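Simulation corner: fewer runs, better guesses

I've been promising an update on the Ornix work since the start of April, so let me finally get to it! We've been trying to work out which practice setups in the simulator teach our placing policy anything new, and which ones it just breezes through. We had 2463 of them sitting there, and the lazy plan was to train on the lot.
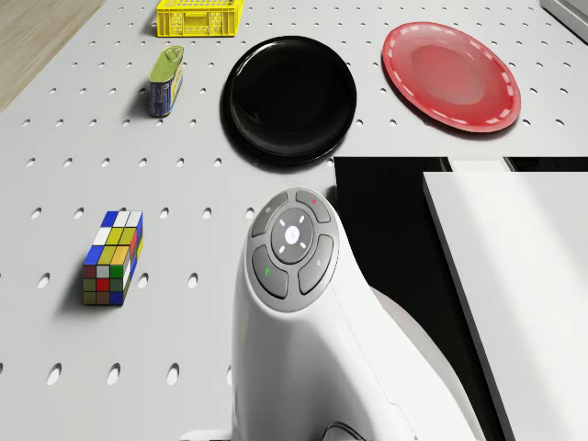
One of our simulated tabletops, with two plates, a crate, a can and a puzzle block.

So we tried picking 1000 instead, going for the ones where two copies of the policy disagreed most about what to do next (Farkas scoring, if you remember my talk in Karnton). The smaller set got us to 70 percent successful placements in simulation, the same as the full set, and training finished before I'd gotten through my inbox. I was very happy!

Plates are still the sore spot. The policy likes to go for the rim from a bad angle and then dither. I want to try the Skolletti grasp sampler on those next, and if anybody has spare compute hours, please come find me.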